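Witent Linen & Quilt Care has been cleaning, mending and storing household bedding since the shop on Lellerberg Road opened with one commercial washer and a borrowed folding table. We look after quilts, bedspreads, doonas, blankets, sheets and pillowcases for families, guesthouses and a handful of aged care homes. We don't do suits, wedding dresses or carpets, and there are good places in town for all three.

## How we started

Rekha Kurian ran the laundry at a country motel for eleven years before she bought the lease. Most of what came across her bench in that job was plain white cotton, but guests and neighbours kept bringing in their own things as well: a grandmother's patchwork, a wool blanket that had been in a shed, a printed bedspread that no laundromat would take because it was too big for the drum. She started doing those after hours. When the motel changed owners she took the after-hours work and made it the whole job.

Kiyoshi Kawaguchi joined in the second year to run the machines. He had been a boiler attendant and then a maintenance fitter, and he still does all our servicing himself apart from the gas work. The mending room came later, when Kaede Kinoshita moved down from the coast and answered a card in our window.

The name Witent was on the building when we got here. It belonged to an upholstery supplier who had closed up years before. The sign was in good condition and we left it where it was.

## What we do

**Washing.** Every piece is checked on the bench before it goes near water. We look for open seams, weak patches, old stains and dyes that might run. Anything with a red or dark blue print gets a damp cloth test on the back first. Quilted pieces are washed on a low-agitation cycle and dried flat or on a wide rail, depending on the filling.

**Mending.** Kaede does seam repairs, new bindings, patching and re-quilting where the stitching has let go. She'll match thread as closely as she can. If a fabric has gone brittle with age she will tell you before starting, and you may decide to leave it alone.

**Storage.** We have shelving for 300 pieces in the dry room at the back. Winter bedding usually comes in through November and goes home again in autumn. Everything is stored in cotton bags with a paper tag, never in plastic.

**Linen service.** Sheets and pillowcases for small accommodation places, collected and returned on a fixed run. Minimum order is five sets.

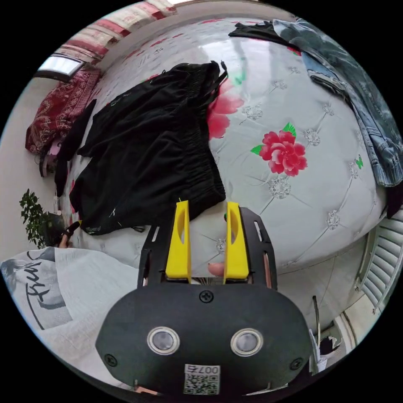

*Peony and butterfly print on a pale grey quilted bedspread.*

## A few notes on quilted bedspreads

People ask us about these more than anything else, so the short version is on this page.

Check the label if it still has one. Polyester filling will generally cope with a warm wash. Cotton wadding shrinks a bit the first time and then settles. Wool wadding should not be washed hot at all, and if you don't know what is inside, treat it as wool.

Your machine at home is probably too small. A queen-size bedspread needs room to move or the detergent stays in the middle layers, and that's where the stiff patches come from. If you have to push it down to shut the lid, take it somewhere with a bigger drum.

Use half the detergent you think you need, and run a second rinse. Skip the fabric softener.

Dry it fully before folding. The face fabric can feel dry hours before the filling is -- leave it another day if the weather is humid. When you do fold it, fold in thirds one time and in quarters the next, so the creases don't always land on the same line of stitching.

Sunlight fades prints. Dry with the printed side down, or in shade.

## The people here

**Rekha Kurian**, owner. Runs the front counter, quotes all the larger jobs and does the accounts on Mondays, when we are closed to the public.

**Kiyoshi Kawaguchi**, wash floor. Three front loaders, one extractor and the drying rails. If your piece has a stain with a known cause, he'd like you to write the cause on the form. Tea, rust and blood are each treated differently.

**Kaede Kinoshita**, mending. In the shop Tuesday to Friday. She also teaches our hand-binding class.

**Hinata Kuroda**, linen run and storage. Drives the van, keeps the tag register and answers the phone when Rekha is with a customer. She came to us from a plant nursery and has reorganised the dry room twice.

**Svyatoslav Mykhailiuk**, pressing and folding. Part time. He learnt on flat sheets and now does most of the guesthouse work.

## Classes

Kaede's hand-binding class runs over three Saturday mornings in the mending room. You bring a small quilt top that is already layered, and you leave with the edges finished. Thread, needles and clips are supplied. We take six people at a time and there is normally a wait for a place.

We also run a one-morning session on caring for bedding at home, covering stain treatment, folding and simple seam repairs. This one suits people who have just inherited a cupboard full of things and aren't sure what to do with them. Concession prices apply to both.

## Our equipment and premises

The building is a single-storey brick shop with a loading door on the lane. The Tamura extractor is the oldest machine and the one we would least like to lose. It takes enough water out of a heavy quilt that drying time drops from three days to one. Rinse water from the last cycle is held in a tank and used for the first wash of the next load.

We changed to Jenetti unscented liquid after several customers told us the old powder bothered their skin. It costs us more and the prices were adjusted once to cover it. If you need your things washed without any detergent at all, ask at the counter and we'll put them through a hot rinse.

There is a ramp at the front door. Parking is on the street, with a two-hour limit on weekdays. If you have a large load, ring first and use the lane. 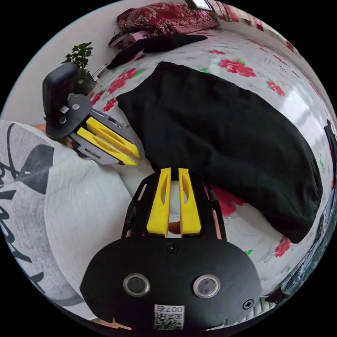
## Prices and turnaround

Standard washing takes five working days. Mending is quoted individually, and the quote holds for 17 days. We don't begin any repair until you've said yes to the price, either in writing or over the phone.

Storage is charged by the season and not by the month. Pieces must be cleaned before they go on the shelf, either by us or by someone else if you have the receipt. One moth larva in a wool blanket can get through a good deal of its neighbours -- we have seen it once and don't want to again.

Each piece is covered for up to $200 while it is with us. If yours is worth more, or couldn't be replaced, tell us when you drop it off and we will write up a separate form with you.

Uncollected items are kept for a year. We ring, then write, then ring again. After that they are washed and given to the crisis housing service.

## Finding us

We are on Lellerberg Road, two doors past the hardware store, on the same side. Open Tuesday to Friday from eight until half past five, and Saturday from nine until noon. Closed public holidays and the week after Christmas.

Drop-offs after four go into the next day's wash. Please bring bedding in a bag or a sheet tied at the corners, and take any brooches, safety pins or name badges off first.

Page last updated 2023-10-19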